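**Week 3 - Table linen: fibres and care**

Reading before next week: Melis, chapter on household cloth.

Cotton tablecloths take dye well and stand up to hot washing, but they crease. Linen is stronger when wet and dries faster. Polyester blends hold their shape and need little ironing - the drawback is that grease clings to them.

Weight is given in grams per square metre. A cloth of 215 is a good middle weight for daily use. Below 200 it tends to slip on a polished top.

Allow a drop of 28 cm on each side when cutting, plus the hem. Checks and grids must be cut along the printed line, or the edge will look crooked. 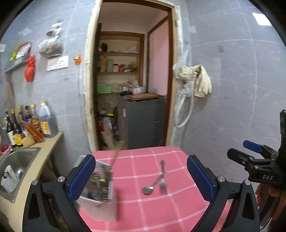 Fig. 2. White grid on a pink ground, with spoon and fork.

Bring one hemmed sample to the April session.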